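Landska Electronics Park – Tenant & Supplier FAQ

Home > Doing Business > FAQ

Updated in December. Answers are short, we know. If yours isn't on the page, write to Ronaldo Villanueva at the park office and put FAQ in the subject line.

GENERAL

What is the park?
Industrial site on the east side of Landska, zoned for electronics assembly, components and testing. Run by Donmont, a development company. The town owns the land, Donmont holds the lease and sublets the units.

Who can move in?
Anyone making, assembling, repairing or testing electronic goods. Circuit boards, chargers, cable harnesses, displays, hearing aids, meters. Pure warehousing – no. Software companies – only if you share a unit with a tenant who makes something.

How many units are there?
129. The small ones go first.

Are there any free right now?
Changes weekly. Ask for the current list. The one floating around as a PDF on other sites is old, please dont use it.

Can I visit?
Yes, mornings, from 9. Closed shoes. Bring ID for the gate. No photos inside tenants' units without the tenant's ok.

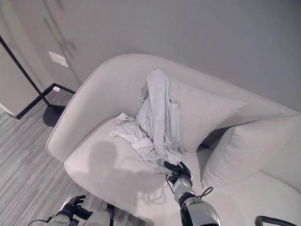
Gray sofa with back cushions.

What's the minimum lease?
One year for small units, three for anything with a production line. Shorter terms exist but cost more per month and you don't get the fit-out allowance.

What is the fit-out allowance?
Money off your rent if you put in your own anti-static flooring, extraction or compressed air. You pay the contractor, send us the invoices, and the credit gets spread over your first year. Get approval BEFORE work starts. Invoices dated before approval are not counted, no exceptions, please don't ask Ronaldo.

INCENTIVES

Does the park pay subsidies?
No. The park doesn't, Donmont doesn't. What tenants can get is the regional production credit, and the park office helps with the paperwork. Two different things. Half the emails we get mix them up.

How does the production credit work?
You commit to a number of finished units per quarter. Hit it and you get a set amount back per unit. Miss it and you get nothing for that quarter, but you stay in the program. Miss it two quarters running and you're reviewed.

What's the smallest commitment?
1,000 finished units a quarter. Prototypes don't count. Reworked boards count once.

Does final assembly of imported kits count?
Partly. If all you do is put a board in a case and close it, you're in the lower band. Board population, soldering and test on site puts you in the upper band. There is a checklist. Fill it in honestly, inspectors do turn up.

We use a contract manufacturer. Who claims?
Whoever's name is on the production commitment. Usually the contract manufacturer. Gultuvel, the largest contract assembler in the park, passes part of the credit on to its customers, but that's in their contracts and we don't get involved. Ask them for terms in writing.

Can we claim on equipment we already own?
No. The credit is on output. There's a separate equipment relief for new machines – pick and place, reflow ovens, optical inspection. Used machines qualify only if imported and under five years old. Leased machines, case by case.

When is it paid?
End of the following quarter, if your report is complete. Late report, late money.

Is it taxable?
Talk to your accountant. We're not allowed to answer this one.

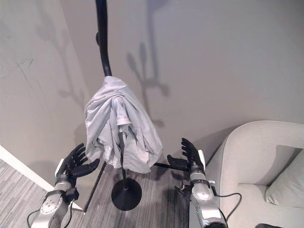

Reading time: 6 min

POWER, WATER, AIR

How reliable is the power?
Two feeds into the site, with automatic switchover. Switchover takes a moment, so ovens and test racks should be on your own UPS. If you run reflow without backup you will lose boards at some point. Ask any tenant.

Can we get more power than the standard connection?
Usually. Fill in the load form, list every machine, the office sends it to the grid company. Takes weeks, so do it when you sign, not when the machines are on the truck.

Is there treated water?
Yes in the north block. Nowhere else. If you do cleaning or plating you need the north block, full stop.

Plating? Really?
Small scale, with permit. Waste goes out through the licensed contractor only. Nothing down the drains. We test the drains.

Compressed air?
Shared supply in the north and middle blocks, metered. South block tenants bring their own compressor. Noise rules apply after 8 pm.

TESTING AND CERTIFICATION

Is there a test lab on site?
Yes, Nghiêm. Independent lab, rents from us like everyone else. They do electrical safety, emissions pre-scans, drop and heat testing. Tenants get a reduced hourly rate.

Does a pass at the lab mean we're certified?
No. Pre-compliance only, for most markets. Tells you whether your likely to pass, saves you a wasted trip to the accredited lab. For some product groups they can issue the full report. Ask them which, the list moves.

How do we book?
Directly with the lab. The park office can't see their calendar and can't move you up the queue. Cancel at least two days before or you pay for the slot.

Can non-tenants use it?
Yes, at full price.

PEOPLE

How many people work in the park?
920 at the last count, all shifts. That includes agency staff, not delivery drivers.

Will you help us hire?
A bit. There's a jobs board by the gate and one on the site. The technical college runs a soldering and inspection course twice a year and tenants can interview the class in the last week. Good way to find line operators. Test engineers are harder – most tenants end up training their own.

Are night shifts allowed?
Yes. Tell the gate, give them a list of names. Canteen closes at 7 pm but the vending room stays open.

Is there a bus?
Morning and evening, from the train station. Timed for the day shift. Nothing at night so far. We have asked the town more than once.

Childcare?
Not on site. Closest place is across the main road, they keep some spots for park employees. Waiting list.

SHIPPING AND CUSTOMS

Is this a customs-free zone?
No. People keep saying it is. There is a bonded store in the middle block where imported parts can sit without duty until you pull them for production. You need your own customs number to use it.

What can go in the bonded store?
Components, bare boards, displays, cases. Batteries no – fire rules. Batteries have their own building at the far end of the south block, with separate insurance requirements. Read them before you ship.

Who handles clearance?
Your broker. We can give you a list of ones that already work here. We don't recommend any one of them.

Can trucks come at night?
Until 10 pm. After that by arrangement, and only to the south gate.

MONEY AND PAPERWORK

What do we need to apply?
Company registration, last accounts, a one-page description of what you make, floor plan sketch, load form, waste statement. New company with no accounts: a bank letter instead.

How long does it take?
Complete file, three weeks. Incomplete file, however long it takes you to send the rest. The waste statement is what people forget.

Deposit?
Three months' rent. Returned after the handover inspection, minus any damage.

Can we sublet part of our unit?
With written consent, to another electronics business. Not to your cousin's furniture store. It has been tried.

Can we move to a bigger unit mid-lease?
Yes, and you keep your place in the credit program. Your commitment carries over. Tell us a quarter ahead so the inspector can re-tag the machines at the new address.

What if we want out early?
Notice clause is on the last page of the lease. Fit-out allowance has to be paid back pro rata. Talk to Ronaldo early, he'd rather find you a replacment tenant than send invoices.

Forms: load form, waste statement, origin checklist, visitor request – all at the park office or by email.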